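January 22, 2021

Notes on the packing task, second round of policy training

Restarted training last night from the cleaned set. The first round had 1757 demonstrations, but a lot of those were recorded before we changed the home pose, and mixing the two start positions was hurting the approach. I pulled everything from before the change and anything where the operator paused mid-reach for longer than a couple of seconds. That leaves 1000 demos. Same network, same learning rate, action chunk still 4 steps. Seed 123 so it can be compared with the Kirska run.

The loss curve looks like the old one for the first part and then settles lower. I don't put much weight on that. On the June data we had a lower loss too and the arm still closed on air half the time.

What I wanted to check today was grasp height on the bags. The old policy came down too far and pushed the bag into the cloth before closing, so it got a fold of wrapper at best and sometimes nothing. My guess was that it had learned the height from the foam blocks, which make up too much of the early data. Blocks forgive a low grasp. Bags don't, because the part you can pinch is the top crimp and it moves when touched.
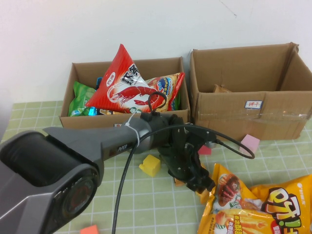 Ran the new checkpoint through the morning with the blocks left out on the cloth as distractors. Approach is better. It slows down over the bag and the fingers come in at more of an angle, close to what the operators do in the demos. Height error at closing is down compared with the old checkpoint, though I only have the joint readings for this and haven't checked it against the depth data.

Things that still go wrong:

Overlapping bags. When one bag lies on another, the policy goes for the seam between them and picks up both or neither. The demos have very few overlaps. Most operators spread the bags apart before recording, which I should have caught when writing the instructions.

Release. It lets go too early when the target box is the tall one. The bag hits the flap and slides off. I think this comes from the low boxes in the earlier data, where letting go at that height was fine. Could be fixed with more demos, or by giving the policy the box height as an input. Would try demos first.

Cable. The gripper cable still gets in the side camera view at full reach. Moved one tie and it helped a little. A shorter cable is on order from Amano. Until it gets here, keep the wrist rotation limits where they are and don't widen them in the config, even for a quick test.

Also tried Drikon's pretrained image encoder in place of ours, frozen, everything else equal. Roughly the same on blocks and worse on bags. The shiny wrappers seem to confuse it, and when the overhead light is on the predicted grasp point jumps between frames. With the light off it calms down. Not worth more time unless we unfreeze it, and then the training time goes up.

Next: collect a batch with overlaps only, using bags of mixed size, and a second batch with the tall box on either side. Put both in the shared folder under Bedton, separate from the main set, so we can train with and without them. Same home pose for everything. If you record, please write the box positions in the log before you start.

Checkpoint from last night is saved – don't overwrite it, the comparison plots read from that path.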